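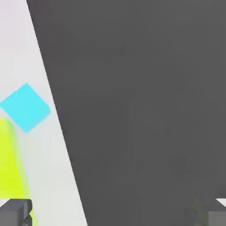
Beverley Birkett wrote back before lunch to say that she is happy to sign off on a second Jarus arm, but only once somebody can tell her why the simulation seats cost more than the gripper does, and whether we need 17 of them or could get by with fewer.

Fair question, Beverley, and thank you for reading the whole request (I know it ran long!). I'm answering in the ticket so that Kenta and Ruwan can see it too.

The seats come in bundles. Monwood quoted us for 17 because that was the headcount I gave them back in January, when we thought both shifts would be building their own pick tests. I went through the login history this morning and most people are sharing the 3 seats we already have, with some grumbling in the afternoons. So I've asked Monwood to requote at the smaller bundle. I'll post it when it comes -- they are usually pretty quick with us.

Now for the original problem on this ticket, since it does touch the budget. Kenta reported that the wrist view in the simulator gets very crowded when the arm comes in low. In the view attached to this ticket, dark gray fills most of the picture, the cyan cube and the yellow-green block are both over on the left and only partly in view, and the fingers show in the two bottom corners. Kenta's worry is that if we buy the short camera bracket, we'll be stuck with that same view on the real arm.

What we've tried so far:

Reset the camera position to the default. No change.
Raised the approach height and ran the test again. Better, but the cycle got slower and Ruwan wasn't keen on it.
Swapped in the model of the long bracket from Prurker. Kenta liked this one best, and so did I.

The long bracket adds 200 dollars per arm. I'd much sooner spend that now than order the short one, find out we don't care for it, and pay for shipping twice, as happened with the Blackburn feeder (sorry, Graham, I know you're still waiting on that refund).

Still open:

Kenta to send me the bracket drawing so I can check it clears the cable.
Ruwan to confirm the cycle time he can live with.
Me to chase Monwood for the new quote.

Status: waiting on vendor. Please leave this one open, and Beverley, do call me if any of it is clear as mud. I'm at my desk until 3 most afternoons.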